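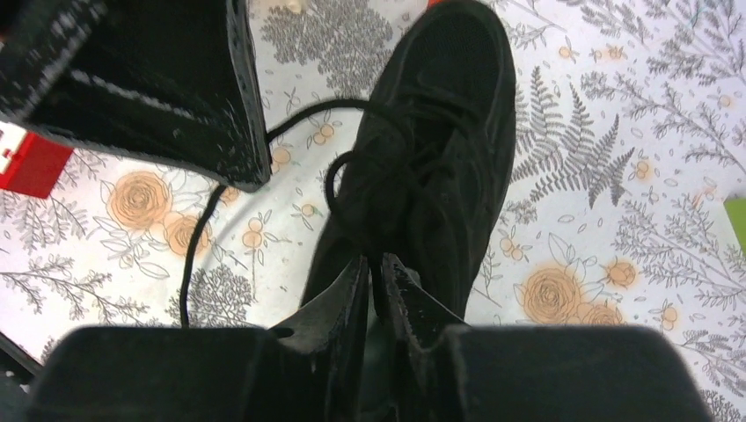

The Siliņa Laboratory opened its doors to the public on November 14, 2018, for its second demonstration afternoon of the year. Visitors from Vurkby and Ondport were invited to watch the handling group at work and to speak with staff between sessions. The afternoon was given over to household items, and footwear drew the longest line. Shoes are a demanding subject for a robot: the black suede lace-up was taken at the back opening, between two fingers, with its lace lying in loops over the instep and one long end trailing across the flowered tablecloth. A soft collar gives way under pressure, and a loose lace can catch on whatever is near it.

## The program

Sessions were held in Room 4, on the ground floor of the Dikow Building. Admission was free, and all 100 places were taken before the end of October. Guests were received in small groups and given a short safety talk at the door – children under 12 were asked to stay with an adult at all times.

Baiba Vaher, head of the handling group, opened each session with a brief account of the work. The group studies how a robot may pick up, turn and set down the things people use every day, many of which bend, sag or come apart. Since June, its members have logged 1336 trials with shoes, bags and folded clothing. Ms. Vaher explained that leather and suede call for different settings, and that laces are left untied in most trials so that the results reflect the state in which shoes are usually found at home.

Questions from the public were many and varied. Several guests asked whether a robot would be able to tie a bow. Ms. Vaher replied that this is a separate line of study and that the laboratory has no date to announce. Others asked about cleaning and sorting – two subjects the group hopes to take up next year.

## Further visits

School and adult groups may apply to visit the laboratory during term time. Requests should be sent in writing to the visitor office at the Dikow Building and should state the size of the group and the preferred week. Parking is available on the Ondport side of the building.

The laboratory thanks the Town of Vurkby for the loan of chairs and for the shuttle service from the station.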